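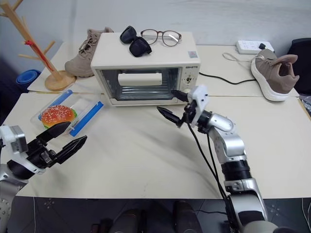 Countertop oven, glass door, dials on the right.

Print this page | E-mail this page

Section 6: Setting up your bench and doing a first bake

If you've been reading in order you'll have unpacked the Onari bead roller, peeled the film off the base plate and (I hope) not lost the little hex key. This section gets you from there to a tray of finished polymer clay beads. I've put it all in one go and I'd read it through once before you open any clay, because some of it needs doing the day before.

I wrote the first version for my Wednesday class in Fodthorpe, where everyone uses their own roller and we share the oven, so it's a bit fussy about labelling. If you're on your own at home, skip those bits.

What you need on the bench

- The Onari roller, base and lid
- The measuring trough that came with it (the long metal one, open at both ends)
- Clay. I use Jutaslow Soft for everything in this section. Any brand of oven-bake polymer clay will do, but the firmer ones take more kneading
- A smooth ceramic tile, glazed side up
- A craft blade, the long bendy sort
- Bead pins, or straight lengths of thin steel wire
- Baby wipes, and lots of them
- A sheet of card and some plain printer paper
- An oven thermometer that hangs or stands on the rack

You don't need the Rivadeneyra cutter set for this part. It comes in at Section 8 and it's lovely, but leave it in the box for now or you'll get distracted like I did.

CAUTION: Anything that has touched raw clay stays in the craft room. That goes for the tile, the blade, the pasta machine if you have one, all of it. Don't put them back in the kitchen drawer.

Setting up the roller

1. Wipe the base and lid with a baby wipe and let them dry. New ones come with a thin film of oil in the grooves and it picks up every bit of dust in the house.

2. Put the base on the tile with the grooves running away from you. If they run left to right you'll find yourself pushing with your wrist, and after a dozen beads you'll feel it.

3. Check the feet. There's a rubber foot under each corner and they do fall off in the post. If one is missing, a blob of raw clay under that corner works perfectly well until you get round to replacing it.

4. Set the lid on top and slide it back and forth with nothing inside. It should glide. If it catches, look along the rails for a burr of plastic and take it off with a nail file. Go gently! A few strokes is plenty.

5. Tighten the side screws with the hex key until they just stop turning. Don't lean on them. Edith Arboleda cracked her first base that way and had to wait weeks for another.

Note: the Onari makes three shapes (round, oval and a pointed one the box calls bicone). Start with round. It's the hardest of them to get perfect and the easiest to get nearly right, and nearly right is fine for a first go.

Conditioning the clay

"Conditioning" is just kneading until the clay is soft and stops cracking when you fold it. Fresh Jutaslow hardly needs it. Clay that has sat in a shed since last October needs a lot.

6. Cut a piece off the block with the blade and put the rest straight back in its wrapper.

7. Squash the piece flat, roll it into a snake, fold it, and do it again. Keep going until you can fold the snake in half and the outside of the bend stays smooth.

8. Wash your hands or use a wipe before you change colour. Always go from light to dark. White clay picks up everything - jumper fluff, red from the last batch, cat.

If the clay is crumbly and just won't come together, add a drop of the softener and leave it wrapped up overnight. If it's the other way and sticks to your fingers, lay it between two sheets of printer paper with a book on top for an hour or so. The paper draws out some of the oil. You'll see the greasy patch on it when you lift it off, and that patch is the reason you shouldn't leave raw clay on a polished table. Ask me about my mum's sideboard some time.

Measuring and rolling

9. Roll a snake of clay a bit fatter than the measuring trough and press it in. Fill it right to the top with no gaps.

10. Run the blade along the top of the trough so the clay is flush, then push the clay out of one end and slice it off at the mark for your size. For the middle size of round bead, which finishes at 13 mm across, the mark is the second one in from the end.

11. Roll the slice between your palms into a rough ball. Press quite hard at first to close up the seams, then ease off as it gets rounder.

12. Drop the ball into the groove, put the lid on and slide. Short strokes to begin with, then longer ones. Keep the pressure light and even. I count to myself but Hae-won Yeo hums, and hers come out better than mine, so do whatever suits you.

13. Lift the lid and look. If there's a waist round the middle you've put in too little clay. If there's a skirt sticking out of the sides, you've put in too much. Ball it up, add or take away a scrap and go again. The first few are always a faff!

Making the holes

You can drill beads after baking, and I'll cover that in the next section. Piercing them raw is quicker and doesn't need another tool.

14. Leave the rolled beads on the tile for a good half hour to firm up. If the room's warm, put the tile in the fridge for a few minutes (in a lidded box, please, and away from the butter).

15. Hold a bead lightly between finger and thumb and twist the pin into it. Twist, don't push. When you see the tip start to lift the clay on the far side, stop, take the pin out, and come back in from that side. You'll get a clean hole at both ends.

16. Thread the beads on to the pin with a gap between each. Touching beads stick together.

If the bead goes egg-shaped while you're piercing, pop it back in the roller with a couple of very light strokes. It'll close the hole a little and you'll need to run the pin through again.

Before you bake

Any small electric oven will do, or the big one in the kitchen if that's all you've got. I like a countertop oven kept just for clay. It warms up fast and the smell stays out of the Sunday dinner. The drawback is that small ovens swing about a lot, and the dial is more of a suggestion than a promise. So:

17. Hang the thermometer in the middle of the rack, close the door and set the oven to the temperature on the clay packet. Every brand is different and so are some colours, so read your own packet.

18. Give it a good long while to settle, then read the thermometer. Adjust the dial a touch and wait again. When you've found the spot that gives you the right reading, mark it with a bit of masking tape. Marleny Nina's oven runs so hot that her tape is nearly at the bottom of the dial.

19. Fold the card into a tray with sides and stand the bead pins across it so that the beads hang clear of the bottom. If they sit on something hard they'll bake with a shiny flat spot.

20. Make a loose tent of foil over the top. It mustn't touch the beads. Without it the pale colours can go toasty, particularly when the heating element is close.

CAUTION: Burnt clay gives off nasty fumes. If you see smoke or get a sharp smell, switch off at the wall, open the windows and leave the room till it clears. Don't bake food in the same oven at the same time, and keep a window open a bit even when it's all going well.

Baking

21. Put the tray in the middle, away from the walls, and shut the door.

22. Set a timer for 40 minutes. Use a separate one, even if your oven has a timer of its own. I can't hear mine from the garden.

23. Look at the thermometer halfway through. If it has crept up, turn the dial down slightly and keep watching for a bit.

24. When the time's up, switch off, open the door and leave everything where it is until it's cool enough to touch. Beads are bendy and weak while they're hot, so don't go squeezing one to see if it's done.

For bigger pieces follow the thickness advice on the packet and give them longer. The large pendant in Section 8 is 38 mm across and it wants a second bake of its own, so don't try to squeeze it in with the beads.

Checking the result

Take a spare bead once it's stone cold and try pressing a fingernail into it. It'll mark very faintly or hardly at all. If you can dent it, put the lot back for another bake at the same temperature. You won't harm them by baking twice. Tania Howlader bakes all of hers three times on principle.

Small cracks round the hole usually come from trapped air or from clay that wanted more kneading. Little pale half-moons under the surface (people call them plaques) are much the same thing, and you can mostly sand them out or just turn them to the back when you string them.

Cleaning up

25. Wipe the roller with a baby wipe while any leftover clay is still soft. Get right into the corners of the grooves with a cotton bud.

26. Don't use nail varnish remover on the Onari. It'll cloud the plastic and then eat it.

27. Store the base and lid separately with a sheet of paper between them, and wrap your leftover clay in baking parchment. Some hard plastic tubs react with raw clay and go sticky, so I keep mine in parchment inside an old biscuit tin.

If you share an oven, put your initials on the card tray in pencil before it goes in. Yeison Espinoza and I once took each other's beads home and I'm still wearing his.

Sanding, drilling and buffing are in Section 7.

Print this page | E-mail this page

We use cookies to remember your settings on this site. By carrying on you agree to our use of cookies. OK | Find out more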